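Hard Water Readings Released for Olleck Bore

Groundwater drawn from the Olleck bore field carries more dissolved calcium and magnesium than the surface supply it replaced, according to results released on 30 August 2026.

Hardness at the Andetti pump station measured 200 milligrams per litre as calcium carbonate. The old supply from the Vavora reservoir measured 128.

Hydrologist Nisha Pathak said the difference comes from the ground itself. Rain picks up carbon dioxide in the soil and turns slightly acidic – enough to dissolve limestone as it seeps down. Water in the reservoir runs mostly over granite, which dissolves far more slowly.

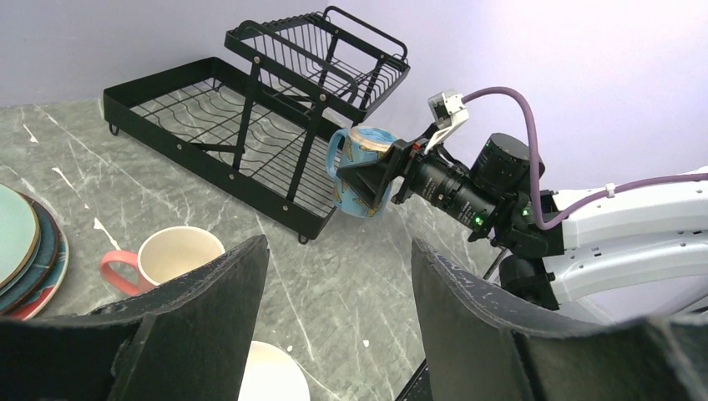
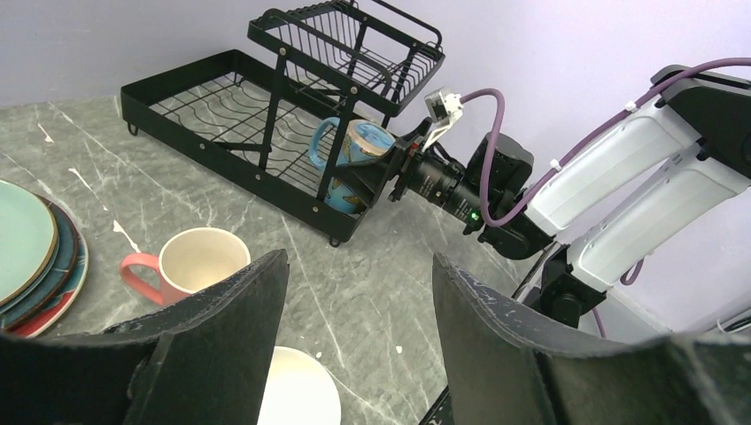

Hardness stays in solution until the water is heated or dries up. Heating drives off carbon dioxide and calcium carbonate comes out as scale, the grey-white crust found in kettles. Evaporation leaves the minerals behind as well, so crockery left to drain in a rack like the black one on the marble-patterned counter can end up with pale spots wherever drops have dried. The spots are harmless and come off with vinegar.

Sampling will continue at the Rastogi monitoring well for 2 years, with readings taken every 30 days. Sotiris Athanasiadis, who runs the laboratory, said sodium and chloride will be added to the test list.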